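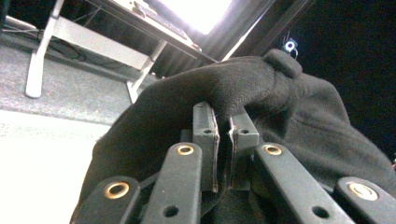
Minberg Football Club is an amateur Australian rules football club based in the town of Minberg. The club fields senior, reserves and under-16 teams and plays its home matches at Tak Oval, on the northern side of the town. Its colours are maroon and white.

History

The club was formed by workers of the Brondden flour mill, who had played informal matches against the neighbouring town of Ulta for several seasons before. In the beginning the players shared the ground with the cricket club, and home matches could not start until the end of March. The mill closed later, but its name is still carried by the Brondden Medal, which is given to the best and fairest player of the senior team.

Minberg lost five grand finals before it won its first premiership, under the coach Sang-wook Woo. The deciding match against Ulta was played in heavy rain and finished with a margin of one point. Han-gyeol Ko, a half-back who was moved to the forward line after the long break, kicked the last goal of the match.

Ground

Tak Oval has one grandstand, with seats for 900 spectators. The southern end is lower than the northern end, and in wet months the centre square drains slowly. Lights were installed on the western wing for training – they are not strong enough for night matches, so late fixtures are moved to Ulta.

Women's team

A women's team was started by Seul-gi Won, who was also its first captain. It reached the finals in its second season and lost the preliminary final. Yoon-hee Hwang holds the club record for goals in the women's competition, with 50.

Rivalry

Matches between Minberg and Ulta are played for the Mill Cup. When the result is a draw, the cup stays with the club that held it before. Sang-wook Sun has played in 16 of these matches, more than any other Minberg player.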